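Uturano Workplace Noise Survey: Data Card

Summary

The Uturano Workplace Noise Survey records what office employees hear at their desks during an ordinary working day and how much it bothers them. The collection contains 1,613 diary entries, of which 1,228 are complete and released for general use. The remaining entries are held back pending a second consent request and may be obtained in writing from the maintainers.

Maintainers: Farzana Khattak (lead), Hammad Talpur (data preparation), Miroslava Jireš (translation and coding of free-text answers).

Release date: Saturday, February 26, 2022

Intended use

The survey was prepared for researchers in occupational health, office planners, and instructors who require a small, readable set of diary data. It may be used to compare types of noise, times of day, and seating arrangements. It should not be used to set legal exposure limits. No sound level meter was employed, and all loudness ratings are the respondents' own.

Participants

Respondents were recruited at two office sites, Gollinent and Ghumman. All were adults who worked at a fixed desk on at least three days a week. A total of 200 people returned one or more diary entries. Job titles were grouped into broad families before release, and any family with fewer than five members was merged with its nearest neighbor.

Desk conditions

Respondents noted whether their desk was shared, whether it stood near a door or printer, and what covered its surface. Hard bare surfaces were coded separately from padded ones, as several respondents complained of their own keyboards and cups. A mouse pad on an otherwise open tabletop was coded as "partly covered."

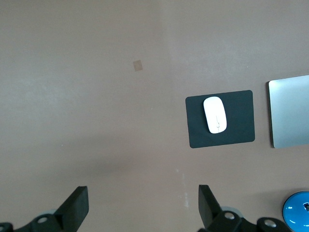
Files

entries.csv — one row per diary entry
people.csv — one row per respondent
codes.txt — the full list of noise categories, with definitions
changes.txt — corrections made after the first circulation in November

The files are joined by the field person_id. Times are local and are given to the nearest quarter hour. Blank cells mean that the question was skipped; a zero is a true answer.

Free-text answers were coded by Miroslava Jireš and checked by Noreen Pirzada. Where the two disagreed, both codes were kept, and the column second_code is filled.
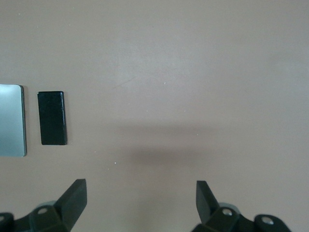
Noise carried through furniture proved harder to classify than noise carried through the air. Respondents wrote of hums, taps, and rattles without always knowing the source, and the code list therefore includes a category for contact sounds. It covers hard items kept close together on a desk, such as a metal plate with a small black block beside it and only a narrow gap between the two. Entries in this category should be read together with the free-text column — the code alone does not say whether the respondent found the sound unpleasant.

Known limitations

Quiet days are underreported. Several respondents told the maintainers that they had seen no point in filling in a diary page when there was nothing to complain of. Ghumman also had building work on the floor above during part of the collection period, and entries affected by it carry the flag works = 1. Users comparing the two sites are advised to run their analysis with and without these rows.

Terms of use

The data may be copied and adapted for noncommercial purposes with acknowledgment of the Uturano Workplace Noise Survey. Attempts to identify individual respondents are prohibited. Corrections should be addressed to Hammad Talpur, quoting the entry number and the file concerned.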